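The Party After the Baby Comes

More families are skipping the shower, or adding to it, with a sip and see 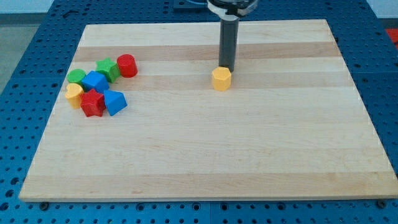 Vasanthi Siddiqui did not have a baby shower. Her daughter was due in early spring, her mother was overseas until the week before, and her sisters live in three different time zones. Every date someone suggested was bad for someone else. In December they gave up on finding one.

What she had was an open house when the baby was seven weeks old. It ran from one to four in the afternoon in the house she rents in Trutden. People came, had a cup of tea or a glass of punch, looked at the baby and went home. The whole thing cost her $222, most of it for food, and she says she would do it the same way again.

The name for this kind of party is a sip and see. It has been common in parts of the South for a long time, and it is turning up in other places now. Guests sip something and see the baby. There are no games and usually no gift opening, and most people stay less than an hour.

For parents, the appeal is mostly practical. A new baby brings a stream of visitors, and each one means cleaning up the living room, finding something to offer and staying awake for the conversation. One afternoon can take care of most of them.

"I had 14 people asking me when they could come by," Siddiqui says. "Neighbors, people from work, my husband's cousins. I answered every one of them with the same date, and then I stopped getting the texts."

When to hold it

Most parents wait until the baby is at least six weeks old, and many wait until two or three months. Ask the pediatrician before you set the date, especially if the baby was early or was born in the thick of flu season. Some families put it off until after the first round of shots.

The parent who gave birth should have the final say on timing, and should be free to change it. Siddiqui moved hers back by two weeks. She had planned on five weeks and found that at four she still did not want to put on pants with a zipper.

Early afternoon works well. It falls between meals, so a light spread is enough, and it leaves the morning for getting ready. Pick the end time and put it on the invitation. Guests who see only a start time will all arrive at once and will not know when to go.

Who hosts

A shower is nearly always given by somebody else. A sip and see can be given by the parents, though it is easier on them if a grandparent or friend takes over the kitchen. If the parents host, keep the menu to things that can be bought or made the day before.

It does not have to be at home. One couple in Cunon, a few miles up the road from Trutden, used the side room of a restaurant for theirs. They spent $500 on the room and a buffet and had no dishes to wash. The drawback was that the baby's things were all at home, and they made two trips to the car for spare clothes.

The invitation

Paper is nice to have for the baby book, but few people with a newborn want to address envelopes. Siddiqui used Geltico, an online invitation service, and filled in the details on her phone during a night feeding. She sent it to 39 people three weeks ahead.

The wording can be short. Give the baby's full name, the hours and the address. If you have rules about health, put them here, where everyone gets them at the same time and no one feels picked out. Hers read: "Please wash your hands when you come in, and if you have a cough or a fever, we will happily see you next month."

Gifts are a harder subject. There is no obligation to bring one to a sip and see, especially for people who already gave something at a shower. Many guests will bring one anyway. You can write "your company is all we need" at the bottom and leave it at that. If you had no shower and do have a registry, it is fine to share the link with people who ask. Set presents aside in a bedroom and open them after everyone has gone, with a pen and a list for the thank-you notes.

What to serve

Cold food that can be eaten standing up is best. Little sandwiches, cut fruit, cheese and crackers, cookies and a plain cake will do for a three-hour open house. Put out half of it at the start and the rest at the midpoint so the people who come late do not get crumbs.

Siddiqui ordered two trays of sandwiches from Yeh, the deli near her office, and her mother made samosas and a cardamom cake. She thinks she bought too many sandwiches and not enough ice. For drinks she had a fruit punch without alcohol, a pot of tea that was refilled all afternoon, and a few bottles of sparkling wine that hardly anyone opened.

Put the drinks in a different part of the room from the food. It keeps the line moving, and in a small house it makes a big difference.

Holding the baby, or not

This is the part that parents worry about most. Guests will want to hold the baby, and some will ask in a way that is hard to refuse. Decide beforehand what you are comfortable with and tell whoever is helping you, so that the answer can come from them too.

A baby carrier is the simplest fix. A baby strapped to a parent's chest can be seen by everyone and is not passed around. A bassinet in a corner works for a sleeper, with a relative in the chair beside it. Siddiqui let the grandparents and two aunts hold her daughter and kept her in a wrap the rest of the time.

Plan for feedings as well. Leave a bedroom free with a chair, water and a phone charger, and go there when you need to. Guests at an open house can look after themselves for half an hour – they have each other and they have cake.

Older brothers and sisters may need a job. Handing out napkins is a good one, or showing people where the coats go. A small present for the older child, kept back until the doorbell starts ringing, helps too.

Afterward

Thank-you notes go to anyone who brought a gift or helped with the food. A few lines each is enough, and no one expects them within the week. Siddiqui wrote hers over a month, a couple at a time, and tucked in a print of the baby asleep in her wrap.

Her sisters missed the party. They are coming in December, one after the other, and each is staying for a week.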